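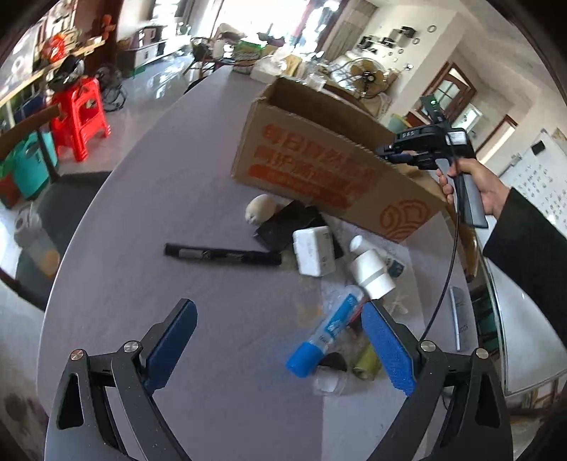
Foam pads or ribbed pads for two hand-held grippers, packing a box?

Posted in Grippers and End Effectors
December 2023

Trying to settle on pads for a pair of hand-held grippers before we order more. Two people can't agree so I'm asking here. One gripper holds or tips the box, the other does the picking. Mixed junk on a round table, everything goes in the cardboard box, then out again.

Pads I have: the soft blue ones that came with the Clakari kit, and a set of stiffer Trirel ones, also blue (yes, confusing). Same linkage, same screws, swap is quick.

So far:
Soft plush and foam, both fine. No difference I can see.
Tubes and pens, both ok if I come in across the short side.
Clear plastic and glass, slippery with both, worse with the Trirel.
Box wall itself, Clakari pads dig in less.
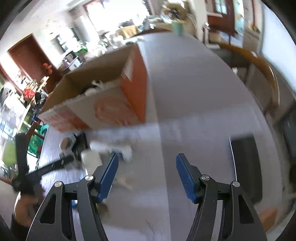
What gets me is the box. With the stiff pads I have to squeeze a lot harder to keep it from swinging and then the edge of the flap gets chewed up. Went through 6 boxes in August that way. With the soft ones it holds but the pads wear at the tips, and teh spares are not cheap.

Also the wrist camera. Wide lens, and once the jaws are down in the box the walls take up most of the picture. Is that a pad length thing or do I need to move the camera mount? Don't want to redo the mount if a shorter pad does it.

Would take any real numbers on pad wear. Ours is all by feel.

udo_bench

Lorna Rankin

Two separate problems, don't fix them together.

Pads first. Stay with the soft ones for picking, put the stiff ones on whichever gripper handles the box, but glue a strip of thin rubber over the face. We did that with an old Vávra hand gripper and the flaps lasted much longer. Change pads on a schedule and not when they look bad. I swap at 400 grasps. Could probably go longer, I stopped testing it. By the time you notice the tip rounding off you've already got a bunch of missed picks on thin stuff.

For smooth bottles try grabbing closer to the cap. Most of them have a neck or a lip and that gives the pad something to sit behind. If you grab the middle of the body it just rolls out when you lift.

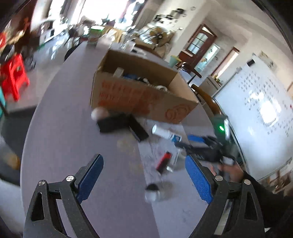
Second thing, clear the slippery sheets and bags before you compare anything. If a bottle is resting on plastic film the film moves and you blame the pad. I lost a whole afternoon to this. Run your pad test on bare table, then add film as its own test. Same objects, same start spots, one pad set at a time. Write down the misses and where the pad touched.

Camera, I'd leave the mount alone untill you've tried tilting it. Mine went down 17 degrees and that was enough to see the tips and the bottom of the box. Shorter pads will cost you reach in the corners and that's where everything ends up.

mk_solder

use udia pads. done

tabletop_tom

Agree with Lorna on most of it, not on splitting the pads. If both grippers have to do both jobs later on you'll be swapping all day. We run the same pads on both and just slow down the squeeze.

For a packed box, the test I'd care about is picking next to something else. One object alone on a table tells you very little. Fill the box, pick one thing, see what else comes along or gets shoved. Soft pads drag the neighbors more in my experience, stiff ones push them over. Pick which one bothers you less.

Also check your linkage screws. A bit of slop there and one jaw gets in first, then you think the pad is bad. Snug them up before each run, takes a minute.
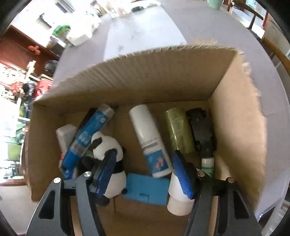

Panda on the left pad, spray bottle on the right.

If the soft toy is what closes the jaw early, go lower and take the hard object first. Then do the plush last, it'll squash into whatever room is left. And cut the top flap off the box, you don't need it and it's one less thing to snag on.

udo_bench

Thanks, will try the rubber strip and the tilt this week. Not cutting the flaps yet, want them in for the closing test. Screws on one side were loose btw. Will post the miss counts when I have both sets done.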